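Workshop Tips: Two Arms on One Table

Every kit seller promises an afternoon's assembly. Don't believe it. The Tunmont bench notes claim you can bolt on a pair of arms, plug in and start sorting laundry. We share a workshop, we have read a lot of notes like that, and we now trust very few of them.

Start with the cables. Leave enough slack for the wrist to turn all the way, then tie the run to the forearm. Move each joint by hand with the power off and watch for a loop that can catch a finger or a table corner.

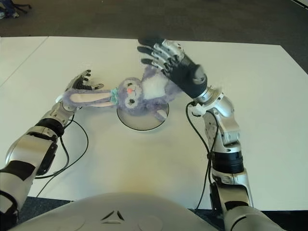 By Danuta Kubiak, with Reda Bennani
August 9, 2026

Practice on something soft. A plush bunny is a good choice: long ears, floppy limbs, no harm if a hand comes down too hard. The forums will tell you to begin with wooden blocks. Blocks flatter a bad grip, and they dent fingertips.

A shallow plate makes a handy target. Pick one with a dark rim if your table is white, or you'll be squinting at it all evening.

Be suspicious of speed settings. Borkar's guide says 80 percent is fine for beginners. Try 20 and see if you still want more.

As for "household helper," I'd wait. Reda thinks ours will fold towels by January. I still fold mine by hand, and I've bought no extra towels.

Wipe the table before you start. Crumbs get into knuckles.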